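Nodero opens its equipment planning service to smaller workshops and packing rooms

Celholm, August. Nodero, the Celholm firm that helps businesses choose and pay for their first robot arms, is opening its planning service to companies of any size, after a good long spell of offering it only to larger customers. The service takes a business from the first "could a robot do this for us?" through to a costed plan it can put in front of its bank or its board, and we are very pleased indeed to be able to share it more widely.

Anyone who has tried to budget for a robot will know that the arm itself is often the easy bit. Then come the gripper, the wrist camera, the table it stands on, the guarding, the training for staff and the days when it has to be stopped so that somebody can teach it a new product. We have seen plenty of sensible people caught out by these (and we were caught out ourselves in our early days, so there is no finger-wagging from us!).

Each plan now begins with a tabletop trial, using the sort of everyday goods the customer would want handled. We like a proper mixture of bottles, jars, pens, boxes and soft things, some of them lying at awkward angles, and we would much rather find out on our own bench which ones give trouble than have a customer find out after the invoice has been paid. 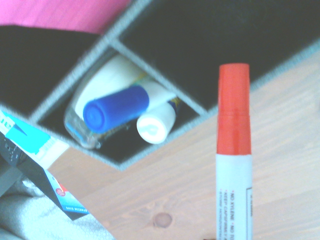

The trial lasts 2 days and costs £3,000, and the whole of that fee is taken off the bill if the customer goes on to order equipment through us within the year. Customers are welcome to come along and watch, and to bring the people who do the job at present, whose advice on what slips, rolls or tips over is usually worth more than anything in a catalogue.

At the end, each customer receives a written plan with 2 budgets side by side, one for buying outright and one for leasing. Both include servicing, spare gripper fingers and an allowance for changes to the product range. If our view is that the work is better left in human hands for now, the plan will say so plainly.

The service has been put together with Hisel, which supplies our grippers and camera mounts, and Bortolotti, which arranges the leasing. Customers are free to take their plan to any other supplier they like.

Bookings are open now, with the first trials for smaller firms starting in the autumn. To ask for a booking form, or simply to talk an idea over, please write to the planning desk at Nodero, Unit 311, Celholm.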